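Flonholm Handling Newsletter
Cell Notes: Glassware

Grip-loss faults on clear glass, and what has changed since

Users running the Colla wrist unit on glassware should read this item before their next shift on clear stock. It covers a repeat fault logged in the Fothergill test cell in January, the safety stop that should have caught it, and the settings now in force. No one was hurt. Two glasses were broken, and the cell was out of use until the floor and the finger pads had been cleared of fragments.

The fault first came up on a Sunday run. The arm picked a clear glass, lifted it, and reported a good hold. The glass left the fingers partway through the move and broke on the floor outside the guard line. The log showed no alarm. A second glass was lost the same way later in the run, and at that point the operator pressed the stop.

Our first guess was worn pads. They were measured and found within limits, and a new pair made no difference on the bench. Attention then moved to the wrist camera, which supplies the rim position used to set the closing point. On clear glass with a thick rim, the edge finder was choosing between several curves, and it did not always choose the outer one.

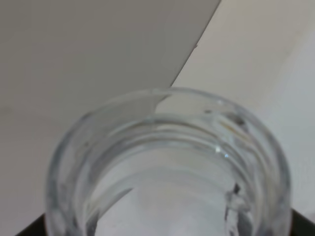
Wrist camera view of a clear glass at close range. The surface edge behind appears shifted where it is seen through the rim.

Two effects are at work. The first is banding on the inner wall, where light and dark curves follow the shape of the opening and can score nearly as well as the rim itself. The second is refraction. A straight edge in the background changes angle when seen through the glass, and the finder can join that piece of line to the rim and pull the fitted centre to one side. Over 133 logged picks on clear glass, the fitted centre was far enough out to affect the grip in nine. In each of those nine, one finger made contact before the other and the glass was held on a slant.

The slant explains the drop, but it does not explain the missing alarm. That part was our error. The Clindora controller compares finger force against a low limit and stops the arm if force stays under that limit for a set time. The time had been raised to 3000 ms during an earlier trial with soft packaging and was never put back. A glass could slip, fall and break well inside that window. The correct value for rigid items is 70 ms.

Nia Dafis, who looks after the cell, repeated the tests with tinted glass and the short window restored. Tinted walls give the edge finder a stronger outline against a pale table, and no bad fits were recorded. She notes that this should not be read as a fix. Tinted stock still shows curved reflections near the base, and a low camera angle may bring the fault back.
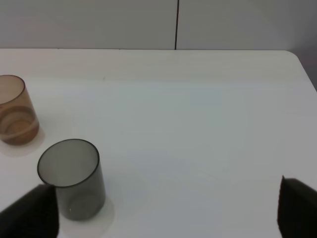 Amber and smoky grey tumblers on the white table, with the gripper fingers at the lower corners.

Spacing was checked in the same session. When tumblers stand close together, a finger can come down on a neighbour if the centre is out by even a small amount. The approach routine now refuses a pick when the gap beside the target is narrower than the finger plus its margin. Operators will see this as a "no clear path" message. Move the glasses apart and restart the pick. Do not reduce the margin to clear the message.

The following settings apply from this issue:

Low-force window: 70 ms for all rigid items. Soft packaging recipes keep their own value, stored with the recipe, and no longer change the global one.

Rim fit: two views from different heights are required. If the two centres disagree, the pick is dropped and the arm returns to its wait position.

Travel speed with glass in hand: up to half the normal rate until the next review.

Guarding: the lower panel on the Fothergill cell has been extended to floor level. Other sites with a gap under the guard should fit the same panel before handling glass.

After a breakage: stop the cell, lock it off, and inspect both finger pads by eye under a lamp before any further pick. Do not wipe the pads with a bare hand. Fragments bedded in a pad will score the next glass and weaken it.

The revised rim fit has been run for 1000 cycles on clear glass without a drop. Eleven picks were refused in that time, all for disagreement between the two views. The refusal rate is higher than we would like, and work on the lighting is continuing. Sites that have seen similar drops are asked to send the force log and the wrist images for the affected picks to the Flonholm support desk, along with the low-force window value in use at the time.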